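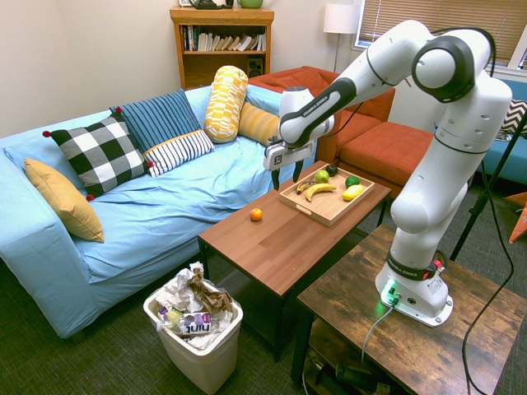

Dalia Ozoliņš has been gathering demonstrations for robot arms long enough to be tired of the word "scale." When I reached her at Nurnunbridge she had 3029 recorded episodes of an arm handling household things, most of them fruit, and was not inclined to brag.

"People hear that number and think it's a lot," she said. "It's mostly one room. Same coffee table, same tray. If the model learns the tray, what have I got?"

I put it to her that the sofas and cushions were there to fix exactly that. She half agreed. A living room beats a bare lab bench, she said, but a sofa in the background does very little if the lemon always lands in the same corner.

Each episode is steered by a person, and that worries her too. Of the 12 operators who have worked on the set, 3 recorded more than half of it. "You can tell Odair's grasps from anyone's. He comes in slow from the left. So the policy comes in slow from the left."

Odair Frota, reached separately, didn't dispute this. "Bananas roll if you rush them," he said.

The sponsor, Clalutgate, wants the count doubled by November. Ozoliņš would sooner throw out about a third and record in other people's homes. I asked whether anyone had tested her hunch. They had, once, on 2 held-out kitchens, and she wouldn't give me the success rate.

"It was low," she said. "Write that it was low."

Clalutgate did not answer my questions about the target.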